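# Grarnell Students Will Clean a Bathroom, Eventually by Robot

**GRARNELL, 08/04/2023**

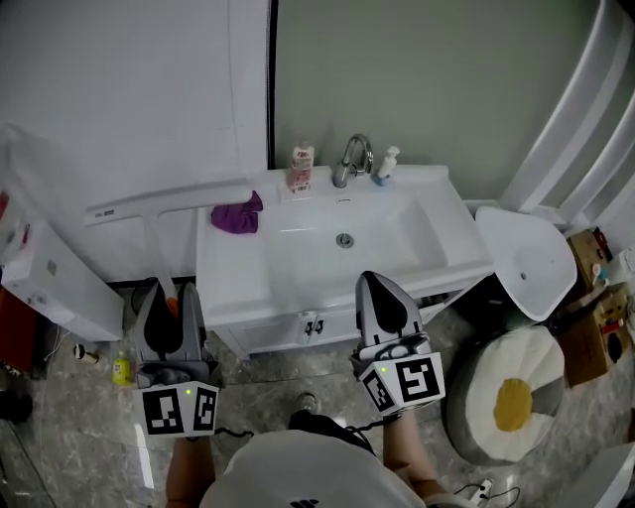

## Planero club opens its second season with household chores

The Planero Robotics Club, whose members spent last season teaching a machine to stack cups and then apologizing to the people downstairs, has announced its new project. It is called Endach, and its subject is the bathroom.

Members are recording themselves tidying and wiping down a vanity with a pair of hand-held grippers, one in each hand. The recordings will be used to train the club's two-armed robot, Varma, which has so far shown no interest in hygiene of any kind.

The job list includes folding a cloth, running a squeegee over the countertop, and putting the soap dispenser back where it belongs. Students report that all of these are easy with fingers and humbling without them. The club has logged 284 practice runs since March. Of those, 25 were thrown out because the person recording forgot and used a thumb.

"We had a long debate about which chore to start with," said Precious Nel, the club's student president. "Everybody voted for the bathroom on the theory that somebody else would be doing it. Then we read the part about demonstrations."

The practice room has a working layout to go with the vanity: green wall, toilet, towel rack, gray marble-patterned floor. There is also a stool in the shape of a fried egg, which members voted to keep. The motion passed easily and remains the fastest decision in club history.

## What the students are learning

Endach runs as an after-school project and is open to anyone in the upper grades. No programming experience is needed for the recording team, though patience is useful and short sleeves are recommended. A smaller group handles the software, sorts the recordings, and writes the weekly note on what went wrong. The note has never been short.

Faculty adviser Ritva Tikkanen said the hardest lesson has been slowing down.

"They come in wanting to finish the job in four seconds," Tikkanen said. "A robot that copies that will throw a squeegee across the room. I would like it to learn from someone calm, and I am still looking for that student."

The club's target is 494 usable runs before Varma is allowed near the counter. Until then, the robot will stay in the supply closet, where it has done excellent work holding the door open.

## Open house

Families and prospective members are invited to the club's fall open house, where visitors may try the grippers for themselves. Parents who hope to see their own children clean something are advised to come early, as space near the sink is limited. Light refreshments will be served well away from the equipment.

Students who wish to join can sign up at the school office. A parent or guardian signature is required. Past members have asked whether participation counts toward chores at home, and the club takes no position on this.

## About the Planero Robotics Club

The Planero Robotics Club is a student group in Grarnell that builds and trains robots for everyday tasks. Its cup-stacking entry won the Most Persistent ribbon at last season's regional meet, an award the members had not previously known existed.

**Press contact:** Ritva Tikkanen, faculty adviser, through the school office.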